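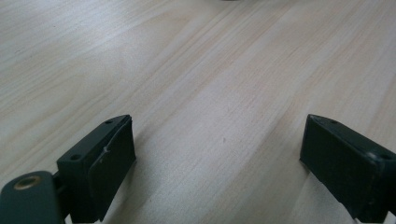 Breloline Washer and Retaining Ring Table

README for the dimension files, third revision

Contents

The table holds 1,131 rows. Each row is one article: a flat washer, a spring washer, or a retaining ring for shafts or bores. All lengths are in millimeters. Inch sizes were left out of this revision and are kept in a separate file that has not been checked.

Files

washers.csv – flat and spring washers
rings.csv – retaining rings, external and internal
materials.csv – material codes and finish codes used by the other two

Columns in washers.csv

article – supplier article number, stored as text. Leading zeros matter.
d1 – inside diameter, nominal
d2 – outside diameter, nominal
h – thickness, nominal
h_tol – thickness tolerance, plus or minus. Empty if the supplier gives none.
mat – code from materials.csv
fin – finish code. K is plain, Z is zinc plated, P is phosphated.
src – T for Talis, W for Wijesinghe
pack – pieces per box

Columns in rings.csv

Same as above, with these changes: d1 is the shaft or bore diameter the ring is made for, d2 is the groove diameter, and h is the ring thickness, not the groove width. Groove width is in the column m. The column side takes the values ext or int.

Sources

The rows were keyed in from the Talis and Wijesinghe price lists at the Grarnley office. Where both lists carry the same size, both rows are kept and are not merged. The two suppliers round spring washer thickness differently, so a join on d1 and h will miss pairs. Join on d1 and d2 instead.

Known problems

Nine rows in rings.csv have no value for m. The printed list was blank at those sizes.
The free height of spring washers is not recorded. The h column is the section thickness only.
Pack sizes from Wijesinghe changed in August. The old values are still in the file.
Two article numbers appear twice with different finishes. Use article and fin together as the key.

Format

UTF-8, comma separated, decimal point, one header line. Spreadsheet programs set to a decimal comma will read h as text or as a date. Import the column as text and convert it afterward.

Use

The table is meant for parts lists and stock checks. It carries no load ratings and should not be used to size a joint or a groove.

Corrections go to Seija Pitkänen, with the article number, the column, and the page of the printed list.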